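Section 4: Setting Up Your Viklund Self-Watering Tray

Welcome to the part of the guide where you finally get to bring the plants in. If you have been following along from the start, your tray is out of its packaging, rinsed, and sitting somewhere close to where it will live. If you skipped ahead (plenty of people do, and we don't mind), please go back and read the page on rinsing, as the dust left from shipping can clog the wick slots during the first week.

Set aside an unhurried half hour for this section. The steps are easy, but you will be handling water and potting mix indoors, and it is much more pleasant when you aren't racing the clock. An old towel under the tray is a good idea too.

What you will need

The Viklund tray and its lid
The 4 cotton wicks from the small paper envelope
The float gauge
A jug or watering can with a narrow spout
Your plants, in pots with drainage holes
Something to poke with, such as a chopstick or a dull pencil

4.1 Choosing a place for the tray

The tray does best on a level surface that gets bright light for most of the day without hours of hot afternoon sun. A desk, a wide windowsill or a sturdy shelf will all do nicely. Remember that a full tray is a good deal heavier than an empty one, so try the spot out before you fill anything, and make sure you can reach the filling port without moving the pots.

1. Put the empty tray where you would like it to go.
2. Turn it so the filling port faces you.
3. Press gently on each corner. If the tray rocks, slide one of the felt pads under the low corner and press again.
4. Leave a gap the width of two fingers between the tray and the wall, so air can move behind the leaves.

CAUTION: Do not place the tray above or beside a power strip, a computer or any other electrical equipment. Route cords so that a spill cannot run along them.

4.2 Fitting the wicks

New wicks are a little stubborn and will not draw water until they have been soaked. Please don't skip the soaking, even if the wicks feel soft already.

1. Soak all the wicks in lukewarm water for 20 minutes.
2. Squeeze each one out lightly. It should be damp all the way through but not dripping.
3. Feed one end of a wick up through the drainage hole of the pot. The chopstick is handy for this.
4. Push it up until it reaches roughly the middle of the root ball. You may need to lift the plant partway out of its pot, and it will forgive you if you go gently.
5. Let the other end hang down and guide it through the slot in the lid.
6. Do the same with the remaining pots.

NOTE: If your plant is in a very small pot, you can trim the wick with ordinary scissors. Cut the lower end, and keep enough length for the wick to touch the bottom of the tray.

4.3 Filling for the first time

The Viklund tray holds 3,000 milliliters when full. Tap water is fine in most homes. If yours is very hard, you will see a chalky line form inside the tray after a while, and the cleaning steps in Section 6 will take care of it.

1. Drop the float gauge into its tube with the colored end up. It should bob freely.
2. Pour slowly into the filling port and stop every so often to let the gauge settle.
3. Stop when the float reaches the upper mark.
4. Water each plant once from the top, just as you did before you had the tray. This wets the mix and gets the wicks going.
5. Wipe up any drips and check underneath the tray with a dry paper towel.

If the paper towel comes away wet, empty the tray and look at the drain plug on the underside. Nine times out of ten it only needs another quarter turn.

CAUTION: Do not add liquid feed during the first 11 days. The roots need that time to settle into the steadier moisture, and feeding too early can scorch the tips of the leaves. After that, Relis liquid feed at half strength suits most houseplants.

4.4 Arranging your plants

Tall plants generally go at the back and low ones in front, so that everyone gets a share of the light. On a working desk we like to keep all the greenery along the back edge, whether it is in the tray or in separate pots beside it, and leave the front for books and the things you reach for during the day.

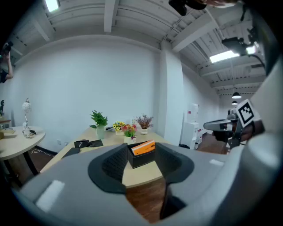

Figure 4-3. Potted plants along the back of a desk, with a boxed book near the front edge.

Give every pot a quarter turn when you refill, and pick a regular day for it. Wednesday works well for many of our customers - it breaks up the week, and the plants won't be waiting on you over a long weekend.

4.5 The first two weeks

Check the mix with your fingertip every couple of days. It should feel like a wrung-out sponge. If it feels soggy, pull the wick down a little so that less of it sits in the mix. If it feels dry, water once from the top and make sure the wick is still touching the bottom of the tray.

In July and other hot months the water level will drop faster, so look at the gauge more often. A Skitinow extension reservoir can be attached to the side port if you plan to be away. See Section 5 for fitting it, and for notes on using the tray with Drurari hanging pots.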